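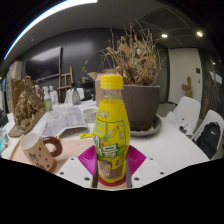 ## 4. Labels, caps and the sorting of drinks bottles

### 4.1 What was collected

The second part of the study looked at drinks bottles after they had been emptied, or nearly emptied, and put out by the household. Each of the 200 households in Drornberg that took part was given two sacks, one for items they believed the council would accept for recycling and one for items they believed it would not. The sacks were picked up every week for nine weeks, starting in May. Households were not told which items we were interested in, only that the work was on household waste in general.

In all, 2352 drinks bottles came back in the sacks. Glass was left out of the count, as were cartons and pouches, which are dealt with in Section 5. We also left out bottles that had held something other than a drink, such as vinegar or cooking oil, though these were often put in the same sack and seemed to be treated in the same way.

The sacks were opened at the sorting hall in Roltum. Anahera Tipoki coded every bottle, and a second coder went over one sack from each round without seeing the first set of codes. Where the two disagreed it was nearly always over whether a label had been partly taken off on purpose or had come loose in the sack. We did not find a good way of settling this, and partly removed labels are therefore treated as a separate group in what follows.

### 4.2 Types of label

Bottles were placed in one of three groups by their label. The first has a paper or film strip that goes round the middle and leaves the shoulder and base bare. The second has a small patch on the front and often another on the back. The third has a full sleeve that follows the shape of the bottle from neck to base. Figure 3 shows a bottle from the first group, a clear one with a yellow screw cap and a yellow wraparound label carrying green Korean lettering and cartoon fruit.

We had expected the full sleeves to cause the most trouble. The guidance printed by the council asks for sleeves to be removed and says nothing about the other two types. In practice, sleeves were removed by a small share of households who did it nearly every time, and by hardly anyone else. There was very little in between. Those who removed sleeves also tended to remove wraparound strips, which the guidance does not ask for, and several told us at interview that they took the instruction to cover all labels.

Wraparound strips were the type most often found partly removed. A strip of this kind is usually glued along one edge, and if the edge can be found the whole thing comes away in one pull. If it cannot, people pick at the middle and give up. One household had cut every strip with scissors, leaving a neat vertical slit and the label still hanging from the glue line. They had been doing this for years and had not been aware that it made no difference at the hall.

### 4.3 Imported drinks

The two shops in the study area that sell imported drinks, Sinaga and a smaller grocer without a fixed name, account for most of the bottles with labels in a language other than English. Importers add a sticker with the ingredients in English, but the sticker rarely repeats the recycling mark, and it is sometimes placed over the mark on the original label.

It would be easy to assume that people put such bottles in the wrong sack because they could not read the label. Our interviews give this only limited support. When asked how they decided, most people did not mention reading anything at all. They went by the feel of the bottle, by whether it was clear or coloured, and by what they had done with a similar one before. A clear bottle with a foreign label was treated much like any other clear bottle. Coloured and cloudy bottles were put in the wrong sack more often, and this was so whatever language was printed on them.

Where the label did seem to matter was with drinks bought for children. Bright printing with fruit or cartoon figures was mentioned by several parents as a reason to keep the bottle for a while, to be refilled with water or used in the bath, and these bottles reached the sacks late or not at all. Our counts for this kind of drink are therefore likely to be too low. We asked households to keep a list of any bottles they held back, but the lists were filled in unevenly and we have not used them.

### 4.4 Caps and leftover drink

Caps were coded as on, off or missing. The council changed its advice on caps shortly before the study and now asks for them to be left on. Older leaflets asking for the opposite were still pinned up in some kitchens, and in one block of flats the sign above the bins gave the old advice until the end of the collection period. It is no surprise that practice was mixed, and we would be careful about reading anything into it.

Leftover drink is a simpler matter. A bottle returned with the cap on was more likely to have liquid in it than one with the cap off, and sugary drinks made up most of the cases. The liquid does little harm by itself, but at Roltum a bottle above a set weight is thrown out by the sorting line and goes to the residual heap, clean or not. Few of the people we spoke to knew this. Several said that they always rinsed yoghurt pots and tins but had never thought of a drinks bottle as dirty.

### 4.5 Limits of this part of the study

The households volunteered and are likely to be keener on recycling than their neighbours. The collection ran through the warmer part of the year, when more cold drinks are bought, and a winter round might give a different mix of bottles. We also had no record of bottles thrown away outside the home. Small bottles in particular are often finished on the bus or at school - the bins at the Nesico bus station were full of them on each of our visits - and the figures here should be read as covering home use only.

The codes do not record brand. We considered adding it after the first round, but the earlier bottles had by then gone through the line and could not be checked again.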